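Can a machine fold your letter yet?

By Ok-hee Ji
December 12, 2022

My mother kept a small office for a company that sold kitchen parts, and when I was a child I sat under her desk and listened to the paper. She folded invoices in three, put them in envelopes, and pressed the flap with the side of her hand. She could do this and talk on the telephone at the same time. I think of her whenever someone tells me that household robots are almost here.

I have worked for 15 years in packing and mailing, first on the floor and now as the person who decides what equipment we buy. I am not an engineer. I read the brochures, I go to the demonstrations, and I ask questions which the sales people sometimes do not like. My opinion, after all this, is that the machines can do a few chores well, can do many chores slowly, and should not be sold to families for some years.

Let me begin with what works. Our folding machine from Laing takes a stack of letters and folds them faster than any person in the building. It has no fingers and no camera. It has rollers, and it wants every sheet to be the same size and the same weight. If the paper is a little damp, it jams, and then a human being opens the cover and pulls out the sheet. I respect this machine very much. But it does one job, and it does it only because we prepare everything before the paper arrives.

A home is the opposite situation. Nobody prepares the home for the machine. The letter is on the kitchen counter, under the keys, or it has slipped behind the toaster. A robot for the home must find the letter, see which way it lies, get hold of it, and only then do something useful.

People who have not thought about it believe the heavy things are difficult. In my experience the flat things are worse. A box has sides, so a gripper can close on it. A sheet of paper on a hard, smooth surface has almost no side at all. You and I slide it to the edge of the table with one finger, or we lift a corner with a nail, and we don't know that we did it. For a machine with two stiff fingers, each of these small tricks must be learned or programmed.

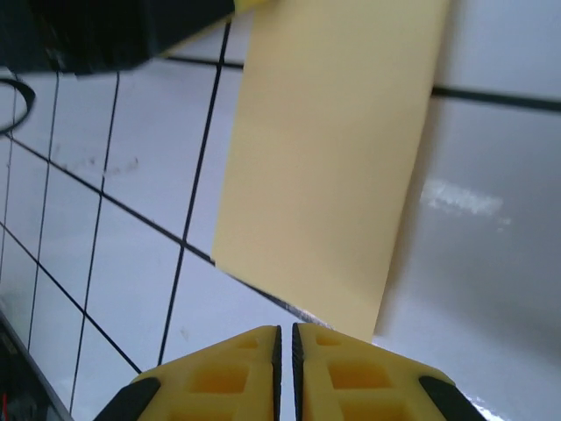
So is a robot able to pick up one sheet of paper from a flat surface today? Under good conditions it often can, but it is slow, and it still fails too many times to be left alone with the job.

I take this from what I have watched. In October I visited a demonstration by Trelari, a young company with an arm for small offices. The arm was asked to take single sheets and place them in a tray. It made 7 attempts while I stood there, and it delivered 4 sheets. Two times the fingers closed on air, and one time the paper bent and escaped. The young man who presented was honest about it, and I liked him for this. He said the arm had done better in the morning, when the light was different. I wrote this sentence in my notebook, because a worker whose results depend on the hour of the sun is a worker I would have to watch all day.

The other company I visited, Utell, showed me a machine that wipes tables and collects cups. The cups went well. The wiping also went well, if you accept that it pushed the crumbs onto the floor. My mother would not accept it.

There is an argument against me, and I want to give it fairly. A friend who works at Mitow says I am judging a child by the standards of an adult. He says these machines improve each season, and that a robot which needs 200 tries to learn a movement will never need to learn it again. I agree with the first part. The second part I believe less. When we changed our envelopes to a thinner kind, my best packer needed a few minutes to adjust her hands. The arms I have seen would need new practice, and someone must be paid to stand beside them during that practice.

What I would like is a more modest conversation. In the shop, buy the machine that does one thing, and be ready to change your paper to please it. Keep people for the mixed work, the torn envelope, the sheet that sticks to the next one. At home, wait. If a salesman comes with a robot, put a single page flat on your floor, ask him to have it picked up, and do not help - not even to turn the page a little toward the machine.

I did this test once with a company I will not name. The salesman moved the paper himself before I had finished my question.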